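Notebook, Mollora bench - dish sorting, May, second session

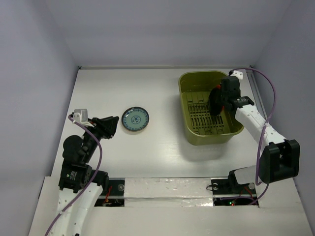 Today I wanted to finish the demonstrations for the task "dishes into the tub" and to write down properly how we decide what is a good episode. Until now this was only in Birger's head and a little in mine. The right arm has the harder half of the work, and when it goes into the green bin with the black dish held nearly on edge, the gripper covers a good part of the dish from the fixed camera. I think this is why the policy from last month let go too early. It had learned the release from pictures where the dish is half hidden. The left arm, beside the patterned plate, is much easier to see.

Plan for the day was 120 episodes. Result: 41 kept before lunch, then 26 after, so we are behind. I prefer this to many bad ones.

Rules we used today, so Leif can continue with the same ones:

Start with both arms in the rest position, grippers open. Wait one full second before moving. Silviu checked the old data and many episodes began when the arm was already moving, and then the first action makes no sense.

Move the dish over the rim of the bin first, then down. Do not cut the corner. On the recordings from the first session I often scraped the rim and corrected with the wrist, and the model has copied my correction very faithfully.

If the dish slips, you can try again one time. Mark it "retry" and keep it. If it slips again, throw the episode away.

Change the place of the plate between episodes. Not only a little. Birger moved it by two fingers each time and all his starting points make one small cloud in the plot.

Do not talk to the other person while you drive the arms. I paused in the middle of seven episodes to answer a question and all of them went to the trash. The pause looks like a decision to the model.

Problem at 10:40: the right wrist began to shake when the gripper was low and the arm was stretched. I lowered the gain on that joint and it became quiet, but then it was slow to follow the leader arm and I had to get used to it. Torbjørn thinks the horn screw is the real cause. He will look at it tomorrow before we start. I wrote the old gain value on the tape under the table.

Also the cable on the right arm. With a long reach it pulls a little at the elbow - I can feel it in the leader but I cannot prove it in the log. Ask Åsmund if he still has the longer ones from the Nusholm setup.

Question for the group: do we keep the episodes from before the gain change together with those after it? The motion is different, mostly in the last part above the bin. Silviu says mix them, the variation is healthy. I would train two times, once with each set alone, and compare on the same starting positions. It costs one night on the Zarura machine.

Files are in the May folder, and the "retry" list is in the same place as plain text. Episode 33 has a wrong label, it should be "plate" and not "dish". I will correct it when I have the viewer open again.

Still to do: new calibration of the left gripper, it closes a bit crooked.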